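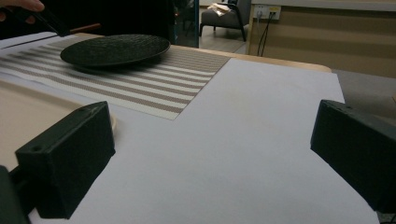 # About Hernex

We are a small firm in Pulstead, and we gather examples for machines that learn by being shown. Our customers build robots and the software that runs them. What they need, and can rarely find time to make, is a great deal of plain, well-kept footage of ordinary jobs done by hand: laying a place for supper, folding a cloth, moving a plate from here to there. We make that footage, check it, label it and send it off, and we have grown very fond of the work along the way.

## How we began

Hernex started at a kitchen table, with two of us and one pair of grippers that squeaked. Keabetswe Zwane, who still runs the place, had spent years teaching people to use workshop tools, and she had a strong feeling that showing a thing slowly and well was a craft in its own right. Our first order was for 200 examples of one short task. We thought it would take a week or so. It took most of January, and by the end of it we had thrown away more than we kept, rewritten the instructions several times and learnt a good deal about how many ways there are to put down a spoon!

We moved out of the kitchen the following winter and into our present rooms on Becerra Lane, but we have kept the habit of working at household tables, with household things on them. Placemats, plates, paper, sticks, cups – if you might find it in a cupboard at home, we very likely have a shelf of it, and somebody here will have an opinion on which one is hardest to pick up.

## What a working day looks like

Our demonstrators work with hand-held grippers, each with two fingers and a camera of its own. You hold the tool, you do the job with the tool's fingers in place of your own, and the camera keeps a record from just behind them. Many of our tasks are done with two grippers, so you learn to mind both hands at once, which feels rather like eating with someone else's cutlery for the first few days and then, quite suddenly, doesn't.

A session begins at half past nine with tea and the task sheet. The sheet says what has to end up where, and leaves the rest to the person holding the tools. We ask people to work at a natural pace, to move things about between takes so that no two starts are quite the same, and to keep going if something slips. A dropped stick that gets picked up again is a perfectly good example, and our customers are often gladder of it than of the tidy ones. If it can't be rescued, we mark it as a miss and keep it in a separate folder.

The rooms are left lived-in too. Chairs, cables, daylight that comes and goes – a robot in somebody's home will have to cope with all of it, so we don't put up screens or paint anything white.

After lunch comes checking. Every example is watched from start to finish by a person who didn't record it, using a little program of our own called Bistar. It lines up the views from both hands, and lets the checker mark where each step begins and ends. A usual order these days is 500 examples of a task, and yes, we do watch all 500.

## The people

There are 44 of us now, most part-time. Among our demonstrators are a retired upholsterer, several students, a former school cook and a man who repairs clocks, and it is a great pleasure to see how differently they go about the same small job. We train everyone ourselves and pay for the training days. Nobody is paid by the take, as hurried hands make poor teachers.

We record hands and tables, and we take care over anything else that wanders into view. Faces are blurred before a file leaves the building, and anyone who works here may ask to see what has been kept of their own sessions.

## Coming to see us

If you have a task in mind, do write and tell us about it, however odd or small. We are happiest when customers come and try the grippers for themselves before the task sheet is settled, and an hour at the table usually changes a line or two of it. The kettle is on from nine, and the door is the green one next to the bicycle shop.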